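Home | Products | Kitchen Storage | Lids and Seals | Spare Parts | Contact

Unlow Replacement Seal Kit for Wood-Lid Storage Jars

Part no. 393. Ships in two working days. Orders placed after 3:00 p.m. go out the next working day.

The kit contains six silicone rings, one depth gauge and a small bottle of lid oil. It fits the Unlow straight-wall jar range in all three diameters. Rings are supplied in pairs, two for each diameter. They are marked on the inner face with the letter S, M or L. The marking must face the jar, not the lid.

When to replace the ring

A ring should be replaced when it no longer grips the glass evenly. To check, close the jar, hold it by the lid over a folded towel and lift it slowly. The jar should be empty for this check. If the lid slides out under the weight of the glass, the ring has flattened. A ring that has hardened or turned yellow should be changed even if it still holds. In our own bench test the rings were opened and closed 3,000 times before the grip fell below the limit we set for sale.

Rings stored next to ground coffee, cloves or dried chili will pick up the smell. Washing in warm water with baking soda removes most of it. Bleach shortens the life of the silicone and is not covered by the warranty.
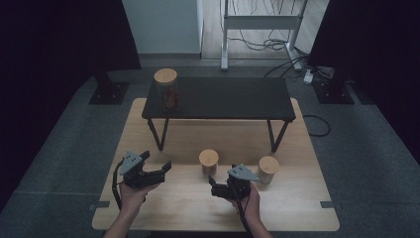 Fitting

1. Remove the old ring with a fingertip. Do not use a knife, as a cut in the groove will let air past any new ring.
2. Wipe the groove with a dry cloth. Flour and sugar dust collect at the bottom of it.
3. Set the depth gauge in the groove. The flat end should sit level with the edge of the wood. If it stands proud, there is still residue in the groove.
4. Press the new ring in at four opposite points first, then work around the gaps.
5. Close the lid straight down without twisting. Leave it closed overnight before filling the jar.

Care of the lid

Lids must not go in the dishwasher. Wood takes up water through the end grain and swells across its width, and a swollen lid can crack the rim of the jar. Wash by hand, dry at once and stand the lid on its edge until the next day. Apply two drops of lid oil to the top face every few months. Keep oil off the ring and out of the groove.

A lid that has become tight in June will often loosen again once the heating season starts. Do not sand it during humid weather.

Compatibility

Fits: Unlow straight-wall jars, small, medium and large. Also fits the older Farkix jars sold before the two ranges were merged, medium and large only.
Does not fit: Nurnenitz clip-top jars, Šimkus spice jars, or any jar with a threaded neck.

Technical data

Ring material: silicone, food contact grade
Ring profile: double fin
Color: clear
Lid oil: mineral, unscented
Carton quantity for trade buyers: 700 kits

Jars and lids are not included. Single rings are not sold separately. For trade orders and questions on older lids, write to Sawsan Dabbas at the parts desk and give the diameter of the lid measured across the groove.

Shares 14 | Comments 2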